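Section 4: Fitting the hand covers and checking the wrist view

4.1 Before you begin

This section applies to all Brerenum two-handed units supplied by Zistby for household tasks. It should be completed after the arms have been secured (Section 3) and before the unit is given any object to handle. Two persons should be present for the first fitting.

You will need the pair of knitted covers from the accessories box, the Major control panel and a lint roller or soft brush.

CAUTION: Press the stop button and wait until the panel shows HELD before placing your fingers near either hand. Do not fit a cover while an arm is moving, even at the slowest setting.

4.2 Fitting the covers

1. From the panel, select Hands, then Open. Both hands will open fully and remain open.

2. Turn back the cuff of the first cover by two finger widths. Slide the cover over the fingers together, then guide the thumb into its own section.

3. Draw the knitted fabric down over each finger until the tip is snug. Spare fabric at the fingertips will reduce grip on thin items such as handles and loops.

4. Unfold the cuff over the wrist collar. The cuff must not cover the wrist camera or its cable.

5. Repeat for the second hand.

Note: The covers will shed a few loose fibers in the first days of use. Brush them before each session. Do not trim fibers with scissors while the cover is on the hand.

4.3 Checking the wrist view

1. Release the stop button and select View, then Wrist. Choose the hand to be checked.

2. Select Pose 4. The arm will raise the hand and spread the fingers slightly.

3. Compare the view on the panel with the one printed in this section. The back of the covered hand should fill much of the lower part of the picture, with the room visible between the fingers. The view may be tilted, and the other hand may appear near an edge. Neither is a fault.
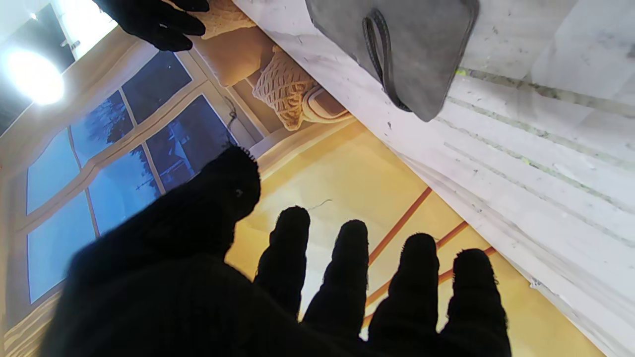

4. If the cuff or a fold of fabric hides the fingers, return to step 4 of 4.2 and refit the cover.

5. If a ceiling light shows as a bright patch, turn the unit or dim the light before starting work. Strong glare can delay the detection of pale objects on pale surfaces.

4.4 Care and replacement

Wash the covers by hand in cool water and dry them flat. Replace both covers after 2,000 grips or when the knit has worn thin at any fingertip, whichever comes first. The grip count is shown under Hands, then Wear.

Replacement covers are sold in pairs under part number 32 and may be ordered from the Cernden service desk. Covers from other makers have not been tested with this unit and should not be fitted.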